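Lourenço Morais
August 18, 2019

Spent most of the weekend with the new Fulska planner on our two-arm bench. The release notes say "real-time bimanual planning out of the box." I have some questions about the box. Thread.

1/ First, what they mean by real-time. The number in the notes is 38 ms per plan. I got 38 ms too, once, with one arm parked and the collision world stripped down to the table. Turn the second arm back on and the median goes to 297.

2/ 297 ms is fine for a lot of jobs! I'd happily ship it. But it is a different number, and the notes only print the first one.

3/ Second, the default collision padding is 20 mm around everything, grippers included. Two grippers that have to work close together over a bin will spend their lives "in collision" at 20 mm. The planner then returns NO_SOLUTION and doesn't say which pair of links it is upset about.

4/ You can get the pair if you set the log level to trace. Trace also slows the whole thing down enough that the controller watchdog trips. So pick one.

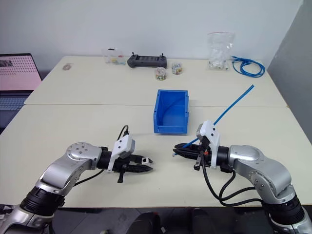

5/ Back to padding. I ended up setting it per link: small on the fingers, bigger on the forearms, and a fat cylinder for the cables, which the stock model pretends don't exist. Every two-arm demo I've ever seen has cables. No robot description file I've ever been handed has them.

6/ The cable cylinder is a hack and I know it. It blocks poses that would be perfectly OK. I'd still take a planner that's too shy over one that drags a loop of wire across the other wrist.

7/ Thin parts are their own problem. Once something long and skinny is in the jaws, the planner attaches it as a box, and the box is lined up with the gripper. If the part sits at an angle, the box is wrong and the far end is invisible to the collision checker. I filed this in July. Status: "needs discussion."

8/ Villads Þrastardóttir pointed me to a branch from the Botonar people that attaches a capsule along the axis perception gives you. It works when perception gives you the right axis. Ours flips end for end every so often and then the plan is confidently backward.

9/ That one's on us, to be fair. Our pose estimator has no idea which end of a plain tube is which, and I'm not sure it should. What bugs me is that the planner accepts a 180 degree jump between two updates without a peep.

10/ Benchmarks. Their suite has 322 scenes. I went through the list and the two-arm ones are nearly all "both arms hold the same big object." Handing over, or one arm working next to the other, hardly shows up. So the headline success rate tells me very little about my bench.

11/ Things I do like: the trajectory smoothing is a real step up, the config is one file now, and a failed plan no longer takes the whole node down with it. Credit where due.

12/ Would I swap out Isent for it? Not yet. Isent is slower and uglier - but when it fails it names the two links, and I can go fix something before lunch.

13/ If anyone has median times with both arms live and cables modeled, please post them with your padding values. No single best runs, please. I have enough of those already.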